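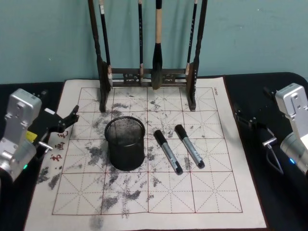 Two arms, one pen holder and two markers on the calligraphy table at the Vokel open day.

A visit to the robot workshop

Each November the Vokel workshop opens its doors to school groups. Visitors can watch robots being taught to do small jobs on a table. This page explains what is shown on the day and what the main words mean.

The calligraphy table

Calligraphy is the art of writing by hand with care. For Chinese calligraphy the writer often uses a brush, and learners often practise on a cloth or sheet printed with large squares. Each square has lines across the middle and from corner to corner. The lines help the writer to put each stroke in the right place. This pattern is called a rice grid, after the Chinese character for rice, which has a similar shape.

The robots at this table do not write. Their task is to tidy up: pick up a marker, turn it upright and put it in the mesh pen holder. The brushes hang on their rack behind the work area, and the arms have to move without knocking them.

The parts of the robot

The station has two arms. Each arm is made of stiff pieces joined together. The places where the pieces meet and turn are called joints. Your own arm has joints at the shoulder, elbow and wrist.

At the end of each arm is a gripper. It has two fingers, which open and close. A gripper with two fingers can hold many things, but it cannot roll a pen between its fingertips as a person can. To turn a marker upright, the whole end of the arm has to turn.

A computer sends the orders. An order might be "turn this joint a little to the left" or "close the fingers". Many small orders sent one after another make a smooth movement.

How the robot learns

There are two common ways to make a robot arm do a job.

The first is to write down every position in advance. This works well if the marker is always in the same spot. If the marker is moved by the width of a finger, the gripper may close on nothing.

The second is to show the robot what to do. A person guides the arms through the job, and the computer stores the movements together with pictures from a camera. One complete go is called a demonstration. The marker is put in a different spot for the next one. After many demonstrations the computer can work out a movement for a spot it has not met before.

Vokel uses the second way. The marker job has 1,367 stored demonstrations. Fernanda Godinho, who runs the table, recorded 126 of them herself, and she says the last ones were much quicker than the first.

Why a marked cloth is useful

The practice cloth is covered in grey and black smudges, and the team has left them there. A computer that looks at a picture has to decide which dark shapes are objects and which are only marks. A black cap lying on a black smudge is hard to pick out. A plain white table would make the job easier, but few real desks are plain.

The pen holder brings a different problem. It is made of wire mesh, so a camera can see partly through it. The computer must still treat the wall of the cup as solid, or the gripper will push against it.

What happens during a demonstration

1. Zachary Gill explains the safety line on the floor. Everyone stays behind it while the arms have power.
2. A pupil chooses where the markers go.
3. The arms make up to 3 tries.
4. The group talks about any try that failed. Dropped markers are normal — the fingers may have closed too near one end.
5. The power is switched off before anyone steps up to the table.

The red button by the safety line stops both arms at once. Any adult helper may press it.

Words to know

Joint: a place where two parts of an arm meet and can turn.
Gripper: the part that takes hold of things.
Demonstration: one complete go at a job, stored for the robot to learn from.
Camera: the part that takes pictures for the computer.

Something to try at home

Hold a pencil using only your thumb and one finger. Keep them still, and use your wrist and elbow to stand the pencil in a cup. Then move the cup and try again with the other hand.

Text by Ataahua Tipoki. Checked by Armindo Bastos.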